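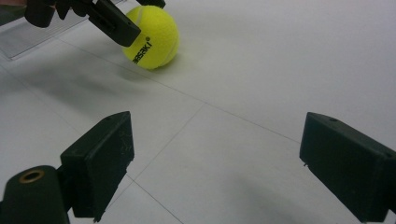

Tennis ball on the floor, held by one hand-held gripper, with a second gripper open in front.

Search jobs and pages Enter keyword Go

We use cookies to remember your language and your search settings. Accept Manage choices

Posted in April by Marites Galang, Jenano

Demonstrators wanted for hand-held and remote teaching of robots (part-time, Grorkley)

Jenano is looking for people who will show household and workshop tasks to our robots. The work is done in our rooms on Naidu Street in Grorkley. It is paid at $20 per hour, for 20 hours per week, during six weeks. A second period is possible for those who wish to continue, but we cannot promise it at this moment.

You do not need to be an engineer, and you will not write any program. What we need is your hands, your patience, and your honest opinion when something in the task does not make sense.

What the work is

The project is called Tilden. In Tilden we have a list of 44 tasks, and each task is shown many times by many different people. Most of the tasks are small ones: to pick up a ball from the floor and give it from one gripper to the other, to fold a towel, to put a lid on a jar, to sort spoons, to pull a drawer and close it again. Some are longer and have several steps, for example to clear a table after breakfast.

You will show the tasks in two ways.

The first way is by hand. You hold one gripper in each hand, and you do the task with the fingers of the grippers and not with your own fingers. A camera on the gripper records what is in front of it. There is no robot in the room during this part. You can walk, kneel, and turn as you need, and for the floor tasks you will kneel quite often. Round things are the hardest for new people. A ball goes away from you if you close on it above the middle, so we begin with balls on the first day, and after this the towels seem easy.

The second way is by remote control. You sit at a desk with two small control arms, and the two large arms in the next room repeat your movement. You look at them through the window and on the screen. The large arms answer with a small delay and you need to accept it. If you push against the delay, the movement becomes nervous and the recording cannot be used. Most people need three or four shifts before they feel comfortable, and we pay these shifts the same as all others.

We divide the hours between the two ways. If one of them suits you much better, tell Marites and we will try to change your plan.

How a shift looks

A shift is four hours, in the morning or in the afternoon. At the beginning you receive your task sheet and you check your grippers together with the lead of the shift: the fingers open fully, they close without catching, the camera glass is clean, the battery is charged. Then you record in blocks, with a pause of ten minutes after every block. Please take the pause also when you feel fresh. The forearm gets tired earlier than the head notices.

For each recording you put the objects where the task sheet tells, or in a new place if the sheet says "free." You start the recording, you do the task one time, you stop. If you drop something, do not stop. Pick it up again and continue, these recordings are useful for us too. Stop only if something is broken, if a person comes into the area, or if you feel pain.

At the end of every block you mark each recording as good, with a mistake, or not usable. We ask you to be strict with yourself here. Your pay does not depend on how many are good.

Who we look for

You are at least 18 years old and you have the right to work in the United States.

You can use both hands with good control. Left-handed people are very welcome, at present we have too few of them.

You can stand and kneel for a part of the shift. If kneeling is difficult for you, please write it in your application. There are enough table tasks and remote control tasks to make a plan without the floor, and it will not count against you.

You understand written instructions in simple English. Perfect English is not required, and the writer of this page also does not have it.

You can repeat the same thing calmly. This is the point where people are most often surprised, so we say it clearly. On one day you can do the same towel for two hours.

Experience in sewing, kitchen work, packing, physical therapy, music, or repair of small devices is helpful. Please mention it even if you think that it has no relation. Experience with video games helps a little with the desk and not at all with the grippers.

What we offer

$20 per hour, paid every second week, including the training shifts and the pauses inside the shift.

Knee pads and gloves in several sizes. You may bring your own.

A fixed plan, which you receive one week before it starts. You can exchange shifts with another demonstrator if both of you write to us before noon on the day before.

A bus stop on Naidu Street and free parking behind the building. The entrance is level, and the elevator goes to the recording floor.

About the recordings

The cameras look at the gripper fingers and the objects, but your hands, shoes, or voice can also come into a recording. We remove the sound before the recordings leave our building. Your name is not stored with them, only a number. You will receive a paper which explains this in detail, and we ask you to read it at home before you sign. If you change your mind later, you can ask for your recordings to be deleted during the whole period of your contract and for 30 days after it.

Please do not wear rings or loose sleeves, and do not bring objects with names or addresses into the recording area.

How to apply

Send us a short letter by e-mail to Marites Galang, with the word "Tilden" in the subject line. The address is on our contact page. We do not need a photo and we do not need a formal resume. Please tell us:

- which hand you write with
- whether you prefer mornings or afternoons
- what kind of work or hobby you have done with your hands
- anything about your body or health that we should consider in the plan, if you wish to share it

We answer every letter. If it looks suitable for both sides, we invite you to a trial of one hour, also paid. You will try the grippers with a ball and with a towel, and then sit at the remote desk. Zaid Chamoun, who leads the recording floor, will be with you and will answer technical questions. The trial is not a test of speed. Zaid looks at whether you listen to the instruction, whether you handle the tools with care, and whether you tell him when something goes wrong.

Trials are held on Tuesday, with the first one at 9:00 a.m. If Tuesday is not possible for you, write it in your letter and we will look for another time.

Those who worked in the first period of Tilden can apply again with one line by e-mail. You do not need to repeat the trial, only the safety introduction, as the emergency stop at the remote desk has been moved to the left side.

Get new openings from Jenano by e-mail Your e-mail address Subscribe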